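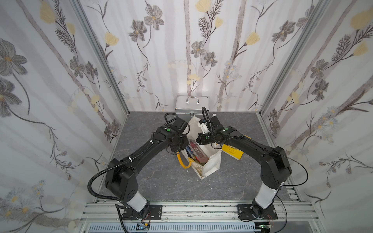
12 March 2019

Bag day again. I had hoped to be on to the lunch boxes by now, but the soft stuff is taking the time it takes, and I'd sooner write this up while it's fresh than try to rebuild it from the backs of envelopes like I did in November.

So, the white fabric tote. I still like it best of everything on the shelf and it is still the most annoying thing to pack. It has no opinion about its own shape. You stand it up, you get the mouth open, you turn to pick something up and it has sat down again like a tired toddler. The Vindo shopper with the stiff base is far easier, and I can see why everybody reaches for that one when they want a quick run, but we said we'd do the floppy one properly and I'm going to be stubborn about it.

What I did this morning was stop trying to stand it up at all. Lay it down, mouth toward you, let it crumple however it wants, then get the biggest box in first and lean it upright so it holds the top layer of cloth off the bottom one. It's a tent pole, basically. Once the box is in, the small things can go in beside it and they mostly stay put, where before they'd slide down into whatever fold was deepest and I'd be fishing around for them at the end. Much nicer!

Numbers, for whoever is keeping the big table (me, next week). Packed the tote 30 times. 28 of those I'd call good, meaning everything in, nothing sticking out past the hem, and the bag could be picked up by its straps without spilling. The 2 bad ones were both the same mistake: small things first, box second, and the box shoved them right back out the front. I did that on purpose the first time to see, and then by accident the second time, when I was thinking about coffee.

Total since we started the bags is now 262, all types together. I've put that on the whiteboard and crossed out the old figure.

Things I want to remember about the order:

Box first, always, with a long edge down. If it goes in flat it does nothing for the opening and you may as well not have bothered.

Small things next, to the left of the box. I tried the right side too and it works, but I'm quicker on the left and the table is easier to read if we all stick to one side. Happy to be argued with.

Straps last. Don't tuck them in. I know it looks tidier! But then you have to dig them out to lift the bag, and there goes your nice packing.

About straps. Yellow is a good color to have in there, I could spot it from the far side of the room without my glasses. The plain ones on the Sonura bags vanish completely against the gray marble floor, or near enough, and I keep grabbing a fold of cloth by mistake. If we order more I'd like to ask for colored straps on everything. Put it on the list with the new tape.

While I'm complaining about looks, the flowered wallpaper has grown on me. I was against it. I said it was like working in my great-aunt's hallway, and I stand by that, but it's a cheerful thing to face for a whole morning and a plain white bag shows up fine with the marble under it. The roll left over is on top of the cabinet, please don't cut into it for drawer liners, I want enough to redo a side if one gets scuffed.

Side trip after lunch: washed and dried one of the spare totes to see if it would soften up or go stiff. Softer, and a bit smaller, and now the big box only goes in with a fight. I've marked it with a W inside the hem and put it in the bottom drawer. Please don't mix it in with the others, it'll mess up the counts. If anybody wants a bag for their groceries, that's the one to take, just tell me so I can cross it off.

The Dririx box of odds and ends needs sorting. Half of what's in it is too small to be useful and the other half belongs to the kitchen set. I made a start and then got distracted by a lid with no jar. Still no jar.

Next time:
Same tote, same order, but two boxes instead of one. My guess is the second one wants to go behind the first, and that the cloth will bunch between them.
Try unpacking in reverse and see if the bag stays open long enough to get the small things out by themselves.
Chiu pouches, the zip ones. I keep putting those off and they're really not that bad.
Buy tape.

Swept up, totes folded in thirds on the second shelf, lights off.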